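Wanted: a second pair of hands for sorting and tidying plush toys (part-time, Stenau)

Hi! I run the toy room at Idwood, a small secondhand shop and lending library for soft toys, and I need someone to share the work with me from April on. We have 2,000 or so plush animals on the shelves at this point, and more come in every week in shopping bags, moving boxes and once a suitcase with no note in it. I love it, but I can't keep up.

Most of the job happens at the sorting table. You take a toy, lay it on its back, and look it over: eyes, nose, stitching around the mouth, ears, then the belly and the paws. Small hard eyes get a gentle tug. If anything wiggles, the toy goes in the mending basket and I sew it back on (you don't have to sew, but if you like to, please say so!). After that comes brushing, a tag with a number, and a spot on the right shelf. We sort by size first and then by color, so all the pinks end up next to each other, bears and pigs and creatures I couldn't put a name to.

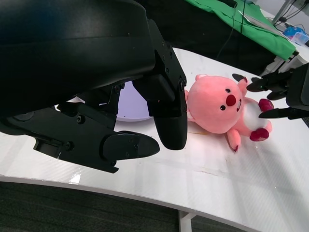
The other part is putting the room back together at closing time. Kids pull things down, which is fine with me, and somebody has to get it all back up before the next morning. I usually put the radio on and start with the floor.

You don't need experience. I'd like someone patient, okay with standing for a while, and not allergic to dust - we wash everything we can, but bags arrive how they arrive. You should be able to lift a full box onto a cart. A little English and a little patience on the phone will do for the lending side.

Hours are 4 afternoons a week, 3 hours each, and we can talk about which ones. You get paid by the hour, plus a bus pass, plus first pick of anything too worn to lend.

We're on the ground floor of the old Kravets building, side entrance, green bell. To apply, drop a short letter in the mailbox or hand it to me at the counter by January 15, 2023. Tell me when you could start and what your favorite stuffed animal was called. No résumé needed, and I'll write back to everyone!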